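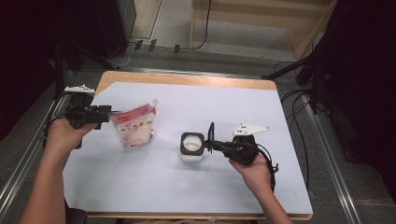 The pouch and the jar, on the paper that goes down before any pouring starts.

The spout was supposed to end all this. For decades the powdered end of the pantry lived in paper sacks that leaked at the seams and boxes whose metal lips could take the skin off a thumb. Then came the stand-up pouch, with its screw cap and its confident posture, and we were told we could throw the jars away. We bought more jars.

Aishwarya Kulkarni owns 148 of them. She runs Cluklow, a narrow shop in Lidbridge that sells empty containers to people who already have the thing in a container, and business is good. "They come in with the pouch in their bag," she says. "They put it on the counter next to a jar and look from one to the other, like they're choosing a school."

What they are choosing, mostly, is a spoon. You can't get one into a spout. A pouch pours, which is fine if the recipe wants a drift of sugar and less fine if it wants a level teaspoon. A jar with a decent opening lets you dig, scrape and level off against the rim. It also lets you see how much is left – a question the printed pouch answers only if you hold it up to a lamp and jiggle it.

The transfer itself is where marriages are tested. Gangadharan Pinto, who teaches an evening class on kitchen storage (there is a waiting list, I checked twice), has firm opinions on it. Put down paper, plain and bigger than you think. Stand the pouch up and tap it so the contents settle low. Keep the jar close. Pour in short goes and stop at 400 grams, even if the jar looks willing.

"Everybody fills to the top," Pinto told me. "Then they put the spoon in and it all comes out over the side."

I tried it at home with a bag of fine sugar and yesterday's newspaper, which was neither plain nor bigger than I thought. The pour took 60 seconds. Getting the sugar out of the crossword took the rest of the morning. Pinto's paper has a second job, it emerged: you pick it up by two corners and funnel the spill back where it belongs. Mine had a fold in the wrong place and funneled it into the toaster.

There is a dissenting view. Mohandas Rai, a retired baker who lives above the shop and buys nothing from it, keeps everything in the packet with a clothespin on top. He wanted to know what I'd do with the empty pouch. I said I'd kept it, in case. He asked in case of what, and I changed the subject to his clothespins, of which he is rather proud.

Kulkarni closes at 2 in January, when the resolutions have mostly been sold. I went in just before she turned the sign around and came out with a jar. It's a little too small for the sugar, so for now the rest is still in the bag.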